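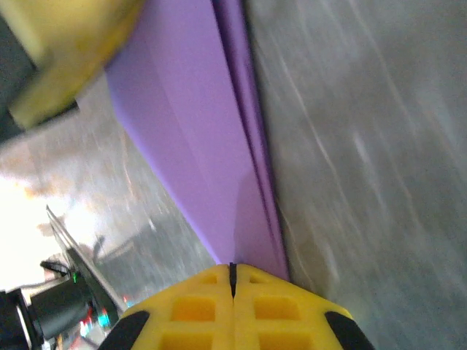 Ollon, 24 March 2022

The independent shops and small firms of Ollon are getting together again this spring to raise money for local good causes, and by the sound of it the whole town is invited to join in. The Ollon Local Traders' Circle has announced that its second Shop Kindly fortnight will run in May, with a portion of takings from every member going to the Ronon community garden and to the free breakfast club that meets beside it.

If you came along to the first one, you'll remember how cheerful the high street looked, and how long the queue for the bakery was (well worth it, if you ask us!). This time there are 114 businesses on the list, from hairdressers and bookshops to a firm of roofers, and each has chosen its own way of giving. Wieczorek, the coffee roaster on the corner of Mill Lane, is making a special blend for the occasion and will put £2 from every bag into the pot. Zarkano, the bicycle repair workshop, is offering a basic service for £60 and passing on the whole of the labour charge.

Search this site Enter keyword Go

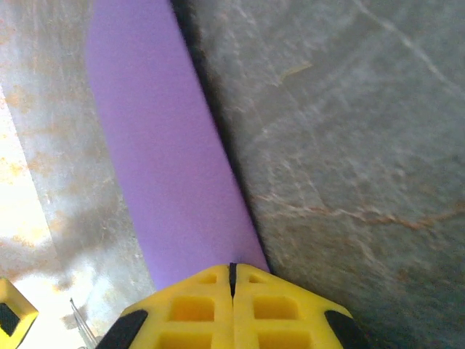 Page last changed: 24/03/22, 16:40

Rosine Pons, who looks after the Circle's events, told us she had been delighted by the response, and a little startled by it too. "I sent the letter round one evening and went to make the tea, and by the time I sat down again there were replies coming in from people I'd never met," she said. "There are firms on this list that work out of a spare bedroom, and they've been every bit as generous as the bigger ones. I think people here like to know where their money ends up — and when it ends up at the bottom of the road, growing beans, they like it even more."

Shoppers can pick up a free card from any member, have it stamped each time they buy something, and hand it in once it has 4 stamps to be entered into the prize draw. The prizes are all given by members and include a hamper, a haircut and a rather handsome garden bench. You don't have to spend a lot, and a cup of tea counts just as much as a new coat.

Print this page | E-mail to a friend
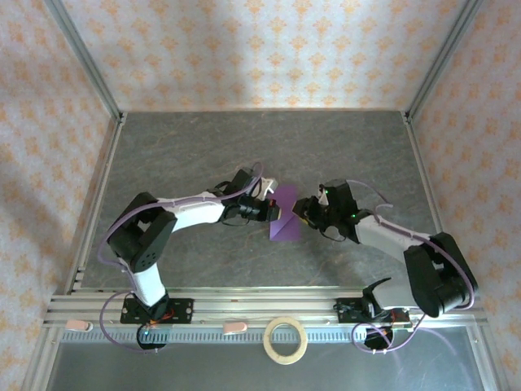 How to take part

Local businesses that would like to join can still do so until the end of the month. There is no fee, and the form is a single page, which you can collect from the counter at Wieczorek or ask for at the garden gate on open mornings. Members are asked to put the Shop Kindly sticker in their window or on their website, and to let Rosine know what they plan to give, so that it can go in the printed guide.

The fortnight will close with a shared supper in the garden, weather permitting — bring a dish, a chair and a warm jumper, and do come and say hello.

Shares 60 Comments 4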